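Filed under: Materials & Care

Shrinkage allowances for cotton waffle weaves

Members have asked for a firmer rule on cutting allowances since the November meeting. Haris Sandhu and Lenuța Matei have now finished the wash tests on the Felusen cotton, and the results are summarized in this item.

Waffle cloth shrinks more than plain weave of the same yarn. The long floats that form the cell walls have few tie-down points, so they contract freely in the first wash and pull the ground cloth in with them. Test squares were cut at 1000 mm on each side, washed at 40 degrees, tumbled on low, and left flat overnight before measuring. After the first cycle the mean length in the warp direction was down to 918 mm, a loss of 82 mm. The weft loss was smaller. Almost all of the change took place in the first wash, and after three cycles the readings were stable.
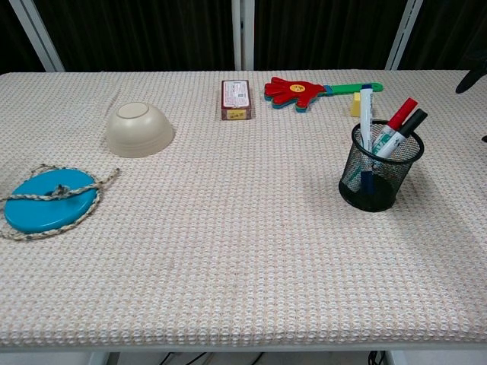
Cream-and-white woven cloth with a raised, waffle-like texture, used as a table cover.

For household pieces, allow 10 percent in the warp and 8 percent in the weft, then add hems. Prewash the full length before cutting if the piece has to fit a fixed size. Do not press a waffle weave under weight, as the cells flatten and the next measurement will read long. Fabric softener should be left out of the first three washes.

The Tridora linen blend has not been tested. Xinyi Liao has 20 squares cut and will run the same schedule. Anyone with offcuts of the older Vutonska stock should contact Maricica Voicu, with the lot number if it is still on the selvage.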